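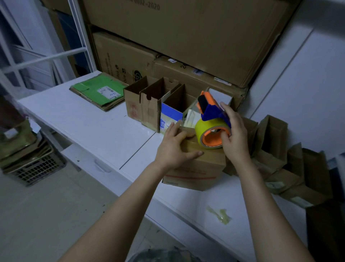 I've been buying things from small sellers for years now, and I've come to believe that the return window is the most dishonest bit of shopping online. Fourteen days, thirty days, sixty if they're feeling flash. It sounds generous until you try to use it. You have to find the email, dig out the order number, print a label (who still has a printer?), and then find a box, and I never have the box, because I flattened it and put it out with the recycling the same afternoon. Somebody stood at a table and pressed a hand on a taped lid like the one up there, dispenser in the other fist, and I went through all of it with a butter knife in about four seconds. So the thing stays. It goes in the cupboard with the other things that stayed.

My cupboard currently holds a lamp from Pranard that hums, a pair of walking boots half a size too small, and a set of 8 napkin rings. I don't own any napkins. I can't remember the evening I bought them, though I can guess what sort of evening it was.

Now, the usual view is that this is my fault, and fair enough, a lot of it is. I clicked the button. But I used to live in Stuklow, where there was a hardware shop with a bell on the door, and if you bought the wrong hinge there you walked back with it in your pocket and swapped it. It took as long as the walk. You got a bit of a look over the counter, mind you, and the look did its job, and I measured things properly after that. Once I took back a tap washer worth pennies, and had a long conversation about stopcocks while I was at it. I still know more about stopcocks than I need to.

The look is what's missing, I think. Buying from my sofa costs me no embarrassment at all, and sending it back costs me a whole Saturday's worth of faff, when surely it ought to be the other way about. I'd like to be made slightly uncomfortable before I pay. A little message would do it: you already own 26 mugs, are you sure? I'd be furious, and I'd close the tab, and I'd be better off.

Hollis, the catalogue people, did try something along these lines a while back. You put your order in and they held it overnight, and in the morning you had to say yes again before they took the money. I loved it. I cancelled about half of what I'd picked, including a garden bench for a garden I was only thinking of having. They dropped it by July. I suppose plenty of other people were cancelling their benches too, and you can't run a business on that.

A friend of mine who sells cards and prints says I'm being soft about all this, and that returns very nearly finished her off one winter. People would order three sizes of the same frame and send back two, and she'd pay the postage each way, and one in every handful came back with a cracked corner. I hadn't thought about it from her end, I'll admit. So I'm not asking for returns to be easier. If anything I'd put up with them being harder, so long as the buying was harder as well - the same amount of bother on both sides, and everyone told about it at the start.

Until somebody sorts that out I've made my own rules. Nothing after nine at night. Anything over 60 quid waits until I've slept on it twice. And if there's a shop within a bus ride that has it, I get the bus, which is how I ended up in Kirnadel last week trying on boots in an actual chair, with actual laces, and coming home with the right size.

The napkin rings are free to anyone who wants them. You'd have to collect.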